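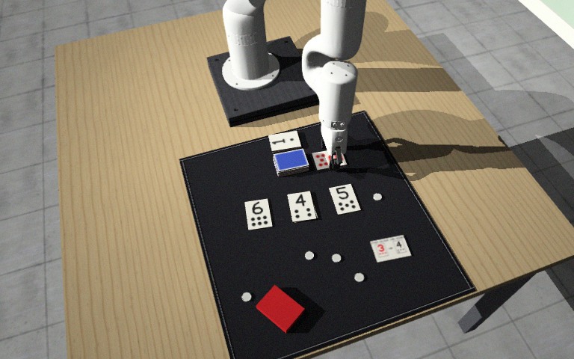
Subject: Re: [romance-readers] October read and the Iltach swap

On Thursday a list member wrote:

> I finished Plornorance over the weekend and I'm stuck on whether to
> vote for it as our October read. The fashion show chapters are great
> and I laughed at the sister. But is it part of a series? My library
> has it shelved as book 2 and I don't want to pick something half
> the list can't follow. Also, what happened to the Iltach swap? I
> sent in my form and heard nothing.

It is book 2, yes. The first one is Pisden, named for the town where both are set. I read them out of order and had no trouble. The couple from Pisden shows up at the bakery and again at the wedding, and that gives away that they stayed together, but this is a romance so I don't count it as a spoiler. The hardcover I have is 166 pages, so it would also suit people who complained about last month's doorstop.

My only gripe is the ending. She quits the TV job, gets the shop and forgives her mother, all in one chapter. I wanted at least one real conversation with the mother first.

On the rest:

1. Voting. Send your pick to the list with VOTE in the subject line. So far it's Plornorance against the Fülöp mystery, the one with the missing costume designer. I like both – the mystery is slower and has less kissing. 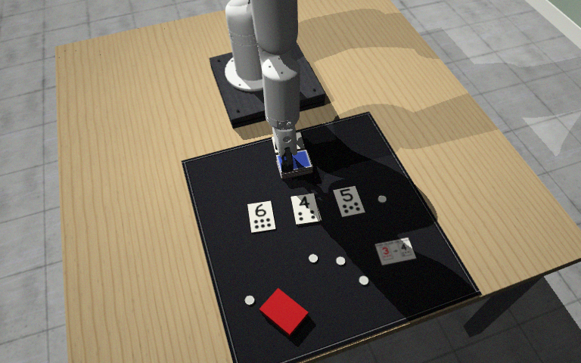
2. Iltach swap. Forms did come in, more than 14 of them, and the matches haven't gone out yet. If you asked for large print, please write to me off list with the titles you already own. Paperbacks only this time, as postage has gone up again.

3. Spoilers. Please put them in the body of the message and leave them out of the subject line. Digest readers see all the subjects at the top.

I'll post the result once the votes are in. If it's Plornorance, I can lend my copy of Pisden to anyone who wants to start at the beginning.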